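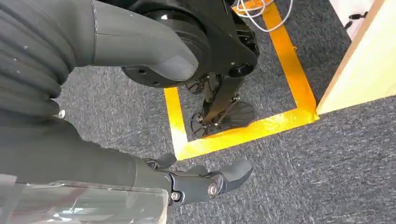

Gray carpet and a dark gray hand.

Siltwood Carpet Stains

Hi! You've found my table of carpet stains and what I did to them. It started as a notebook in the kitchen drawer, then Elie Abu Hammour asked me for a copy, then his neighbor did, and typing it up once seemed easier than photocopying my handwriting forever.

What's in it

There are 800 rows in stains.csv, one row per cleaning attempt. So a single spot of beet juice can show up four or five times if it put up a fight (it did). Every row has a stain_id, so you can follow one spot through all its attempts.

The columns:

stain_id – same number, same spot
stuff – what got spilled, in my own words
stuff_group – one of 11 groups, like coffee_tea, grease, ink, pet, mud
pile – cut, loop or flat
fiber – wool, nylon, polypropylene, or unknown
age_hours – time from spill to first attempt, blank if I found it later
method – what I put on it
minutes – how long I left it before blotting
score – 0 to 5, see below
notes – read these, they're the best part

The second file, methods.txt, spells out each of the 21 methods with amounts. "Vinegar mix A" and "vinegar mix B" are different! I mixed them up myself in the early rows and had to go back and fix those from the notebook.

Scoring

I let the carpet dry overnight and looked at it by the window. 0 means no change, 5 means I couldn't find the spot without my pencil mark next to it. Qusai Boutros scored a batch without seeing my numbers and he's stricter than I am, mostly on anything yellow. His scores are in score_qb, and that column is blank everywhere else, so please don't average the two.

Where the carpet came from

Most of it is offcuts from the shop on Trenstead Road, cut into squares 20 centimeters on a side. The rest is real floor, mine and Elie's. Real floor rows have place set to "home". They're messier – older carpet, worn backing, and who knows what was already down there.

Things to watch for

Too much coffee. I drink it, I spill it, it's in the table.

Wool is thin, because wool offcuts don't come up often. I wouldn't trust any pattern you see in the wool rows for ink.

Tap water here is hard. Soap results may be better where you live.

Rows marked "redo" in notes are ones where I forgot the timer. I kept them in, but filter them out if you care about minutes.

Versions

The first version was called Kanaujia and the one you're reading is Tanum (I name them after places I've picked off the map). Tanum went up 26 December 2019. It fixes the vinegar rows and splits "pet" out from "other". If you've got the old file, the stain_id numbers still match.

Using it

Use it for anything you want, no need to ask. If you add rows, keep the same columns and put your initials in notes. And please try a hidden corner first, especially with the peroxide methods. I have a pale circle behind my couch from method 14.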